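4. What changed for the kitchen staff

I came into this part of the study expecting to write mostly about time saved, and I ended up writing about conversations (my co-author Manju Agarwal still teases me about that). We spent September in the staff kitchen at Lokonora, where restocking used to be split among 4 people on the morning shift. Now the robot takes the drinks, and the people handle anything fresh, anything fragile and every odd request that comes in before lunch.

Over the month we logged 199 handovers, meaning any moment when a person had to step in, move something or answer for the machine. I loved reading those notes! Most were tiny: a crate left in the way, a bottle turned so the label faced out. Girish Joshi, who has run the shift for 13 years, told us he talks to his coworkers less during restocking and more afterward, and he wasn't sure yet whether he liked it.

Drinks go from the counter to the pull-out drawer, and it's the part of the job people said they were happiest to give up (Figure 4).
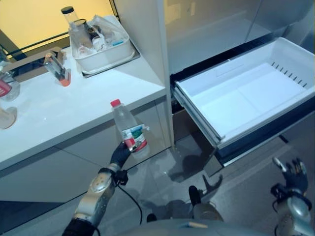
Did the robot take hours away from anyone on the shift? Hours stayed the same for the whole month, but the work inside them moved toward food prep and cleaning, and two people asked for training to match.

Figure 4. The drinks task at Lokonora, with a bottle in the left hand and the drawer open.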